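Wirnside, service des essais d'usage
Appel à participation : étude sur le tri et le lavage du linge du quotidien
Référence : Collet-Pundard, volet linge

Le service des essais d'usage de Wirnside recherche des participantes et des participants adultes pour une étude consacrée aux gestes de l'entretien du linge à domicile : tri, chargement d'un lave-linge à ouverture frontale, déchargement, transport en panier et pliage. Les séances se déroulent dans la salle d'essais du bâtiment Kukura.
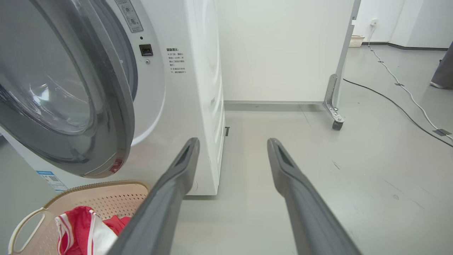
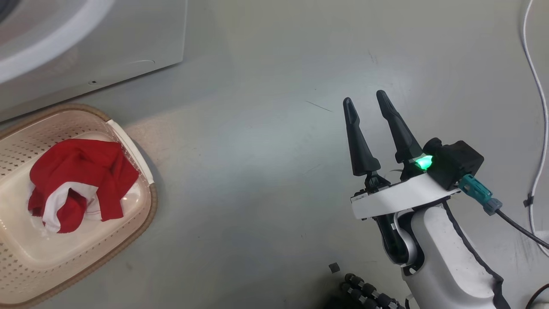
Objet de l'étude

L'étude porte sur la manière dont chacun organise une lessive ordinaire, depuis l'arrivée du panier jusqu'à la remise en pile des vêtements. Elle s'intéresse en particulier à l'ordre dans lequel les pièces sont saisies, à la posture adoptée devant un hublot situé en partie basse et à l'emplacement choisi pour poser le panier entre deux opérations. Les performances individuelles ne font l'objet d'aucune notation.

Les résultats du volet précédent, qui réunissait 1 272 relevés de chargement, ont montré de fortes différences entre les foyers, notamment pour les petites pièces et les vêtements à retourner avant lavage. Le présent volet doit compléter ces relevés par l'observation du déchargement et du pliage, jusqu'ici peu documentés.

Déroulement

Chaque personne retenue participe à neuf séances, réparties sur le mois de mars. Une séance comprend un temps d'accueil, deux exercices de manipulation du linge et un bref entretien avec Armelle Bailly ou Corentin Bodin, chargés d'étude. Le linge est fourni par le service. Il n'est pas demandé d'apporter ses propres vêtements, sauf lors de la dernière séance, pour laquelle une consigne particulière sera remise par écrit.

Les exercices sont réalisés au rythme de chacun. Les participants peuvent demander une pause ou interrompre une séance à tout moment, sans avoir à se justifier.

Profil recherché

Peuvent se porter candidates les personnes majeures qui effectuent régulièrement des lessives à leur domicile, seules ou pour un foyer. Aucune compétence technique n'est exigée. Une bonne compréhension du français oral est nécessaire, les consignes étant données de vive voix. Les notices affichées sur les appareils n'ont pas à être lues par les participants.

Les exercices supposent de se baisser à plusieurs reprises et de soulever un panier chargé. Les personnes présentant une contre-indication médicale à ces mouvements sont invitées à le signaler lors du premier contact ; un aménagement pourra être étudié avec Eugénie Hamel, référente accessibilité. Les allergies connues aux lessives et aux assouplissants doivent également être mentionnées.

Indemnisation

Une indemnité forfaitaire de 700 euros est versée à l'issue de la dernière séance. En cas d'arrêt anticipé, elle est calculée au prorata des séances effectuées. Les frais de transport en commun sont remboursés sur présentation des justificatifs originaux.

Données personnelles

Les séances donnent lieu à des enregistrements vidéo et à des prises de notes. Un formulaire de consentement est remis avant la première séance et doit être signé pour que la participation soit confirmée. Chaque participant peut demander l'accès à ses données ou leur suppression auprès de Benoît Moulin, responsable de la conservation des données.

Candidature

Les candidatures comportent une courte lettre indiquant la composition du foyer, la fréquence habituelle des lessives et les disponibilités pour le mois de mars. Elles sont à adresser à Florian Collet, responsable de l'étude, par courrier ou par dépôt à l'accueil du bâtiment Kukura, en précisant la référence de l'appel. Un accusé de réception est envoyé à chaque candidat. Les personnes retenues sont ensuite convoquées à une réunion d'information, dont la présence est obligatoire avant toute séance.

Appel publié le 12 janvier 2022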